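Buscar en el sitio Escriba su búsqueda

Taller de organización del hogar
Apuntes de la unidad 3: los snacks y los dulces sueltos
Preparado por Subira Ndung'u

En la unidad anterior trabajamos con los botes y las latas, que son fáciles porque tienen forma. Hoy pasamos a una materia más difícil: los paquetes pequeños y blandos. Me refiero a bolsas de patatas, caramelos envueltos, galletas individuales, sobres de frutos secos. Estas cosas no se quedan de pie, resbalan unas sobre otras y terminan al fondo del armario, donde caducan sin que las veamos.

El método que les propongo tiene dos partes. Primero se saca todo a una mesa y después se guarda en una caja abierta. Lo he aprendido de Malsha Patwary, con quien compartí la cocina en la residencia Lurura, y lo uso todavía.

1. Sacar a la mesa

Elijan una mesa grande. El mantel puede quedarse, pero conviene estirarlo bien con la mano. Si el mantel tiene cuadros o rayas, los paquetes transparentes se pierden un poco de vista, y hay que mirar dos veces antes de decir que la mesa está terminada.

Pongan los paquetes en un solo montón, hacia el centro. No los clasifiquen todavía. Los caramelos sueltos se toman uno por uno, por el envoltorio, y se dejan con lo demás.
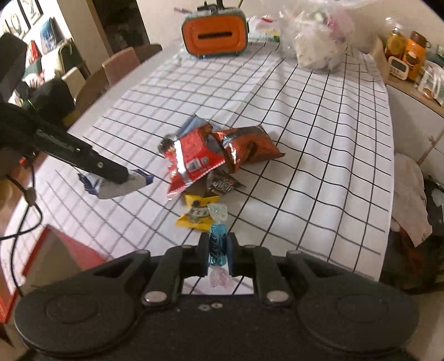
Cuando el montón está completo, se revisa cada paquete. Las preguntas son siempre las mismas: si está cerrado, qué fecha lleva, si alguien en la casa lo come. Un paquete abierto no vuelve a la caja. Se come ese día o se pasa a un recipiente con tapa.

Sobre las fechas: "consumir preferentemente antes de" y "fecha de caducidad" no significan lo mismo. La primera habla de la calidad, la segunda de la seguridad. En agosto un alumno, Wekesa Laizer, tiró media despensa por confundir las dos, y me pidió que lo escribiera en los apuntes. Queda escrito.

Lo que no es comida y vive en la misma mesa (pañuelos, bolsas, un temporizador de cocina) se aparta a un extremo. No mezclen las dos tareas en la misma mañana, porque se hace largo.

2. La caja

Yo prefiero el cartón. Una caja de cartón sin tapa pesa poco, se puede mover con una mano y, cuando se mancha, se cambia. En clase Kheri Barasa defendió las cajas de plástico Tikley, que se lavan. Tiene razón en eso; para una familia con niños pequeños quizá son mejores. El interior claro ayuda mucho: los colores de las bolsas se distinguen enseguida.

La caja se pone sobre la misma mesa, cerca del montón, para no caminar con los brazos llenos. Se empieza por los paquetes más grandes, acostados, y los pequeños se colocan en los huecos.
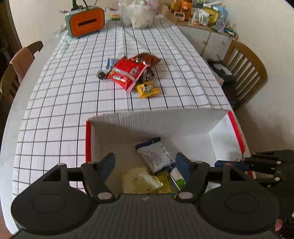
No aprieten. Las patatas se rompen y las galletas más todavía. Si al meter la mano hasta el fondo hay que sacar primero medio contenido, la caja está demasiado llena y hacen falta dos.

Un detalle que me preguntan cada curso es si se debe guardar de pie o acostado. De pie es mejor para ver, pero solamente cuando la caja está casi llena y los paquetes se sostienen entre ellos. Con pocos paquetes, acostados y un poco cruzados, de modo que de cada uno se vea una esquina.

Los caramelos van al final, encima. Si son muchos, en una bolsa transparente dentro de la misma caja.

Para la próxima clase

Hagan el ejercicio en su casa, con un solo armario. Anoten qué productos encontraron repetidos y cuáles habían olvidado. Media página es suficiente.

Lectura: el capítulo 11 del manual de Prosser, sobre envases flexibles. La copia está en la sala 279; la llave la tiene Bakari Khaemba.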